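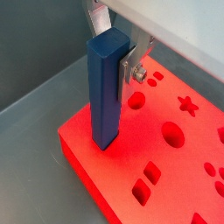
Blue block, upright, at the red board. Medium round recess to its right.

**August, notebook entry, bench 7. Red board, recess fit and edge wear.**

Started 9:20. Board is the red foam slab from the Asdale sheet, job 571. Same sheet as the offcuts in the drawer under the window, so any test cut can be done on those first. Do not use the Sheehan offcuts for comparison. They are softer and give a looser fit for the same drawn size.

Purpose of this entry: decide whether the recesses are re-cut, and write down the clearances before they get lost again. The previous values were on a paper label that came off during cleaning.

**Board condition**

Top surface sound. No lifting or glazing between recesses. Corners slightly rounded from storage on edge; no effect on use. The board should be stored flat from now on, on the second shelf, nothing on top of it.

Mass on the bench scale, board only: 1,280 g. Entered on the job sheet. Heavier than the Sheehan board of the same outline, as expected from the denser foam.

Checked for bow with the long straightedge, both diagonals. A feeler goes under at the middle of one diagonal, not the other. Left overnight under a flat plate it may come back. If it does not, the board is still usable, but the depth readings below are then relative to the local surface and should be read that way.

**Recesses**

Nominal depth is 10 mm for all shapes. Measured with the depth end of the calipers, on a thin steel shim so that the tip does not sink into the foam. Without the shim the reading changes with hand pressure and is useless. I discarded the first column for this reason and have crossed it out on the job sheet.

Round, medium: to depth. Wall square to the top. Clean rim.

Round, small: to depth. Some dust at the bottom, removed with the soft brush. Do not use the vacuum nozzle on the small ones, it pulls at the rim.

Rounded slot, small: slightly shallow at one end. The cutter was probably lifted early. The part that goes here sits proud at that end but does not rock. Left as is.

The foam web between the small slot and the small round is thin. It moves if pressed with a fingertip. On the next board these two should be spaced further apart. I have marked the drawing in pencil; the file itself has not been changed.

**Blue block**

Plastic, matte, edges slightly rounded. Wiped with a damp cloth and dried before measuring. Three readings across each side, one near each end and one at the middle. Sides parallel within what the calipers can resolve. The end faces are square to the sides when checked on the surface plate.

Stood on end on the plate, the block is stable. Stood on end on the foam it is less so, and a light knock on the bench will tip it if one edge of the end face is near a recess. Placement on the web areas between recesses should be avoided for the tall parts.

The rounded edges matter more than I had allowed for. In a tight recess they act as a lead-in and the block finds the opening even when slightly off. In an over-size recess they do nothing and the block leans. This argues for tighter rectangular recesses, and for leaving the round ones alone.

**Test cuts on offcut**

Cut rectangular openings in the Asdale offcut with clearance stepped up from zero. Fresh blade. Block inserted end down by hand, withdrawn, inserted again.

| Clearance | Insertion | Withdrawal | Remarks |
|---|---|---|---|
| none | hard | lifts the offcut | rim rolls inward |
| small | firm | clean | rim unchanged |
| medium | easy | clean | slight lean |
| large | drops in | clean | leans, not usable |

Actual values are on the job sheet against the same row names. The "small" setting is preferred. With it the block stands vertical and can be withdrawn without holding the foam down.

Repeated the "small" setting after scoring the rim with a blunt blade, to imitate wear. Insertion became easier, lean did not increase. Wear of up to 7 mm along one rim seems tolerable. Beyond that I have no data.

The zero-clearance opening recovered its shape after lunch, except at one corner, which has torn. The tear started at the corner and ran along the wall. All corners on the next drawing get a small radius. This also makes the cutter path simpler.

**Color**

Red against blue separates well under the overhead light. Recess bottoms are harder to judge, since the foam is the same color throughout and the small ones read as dark spots from across the bench. A pale liner at the bottom of each recess would help. Vosolari film was tried on the Skelbridge board and peeled at the rim. Thin card, cut undersize and not glued, is worth trying first. Depth would need correcting for the card.

**Decisions**

- Keep the present board in use. No re-cut.
- Next board: "small" clearance for rectangular recesses, radius at every corner, wider web between small slot and small round.
- Asdale foam only. Reorder when the current sheet is used up.
- Depth readings with shim, always. Write "shim" beside the value.

**Open**

- Bow after a night under the plate.
- Card liners: thickness not chosen.
- The drawing still shows the old clearances.

Stopped 4:10. Offcut labeled and returned to the drawer. Blade discarded.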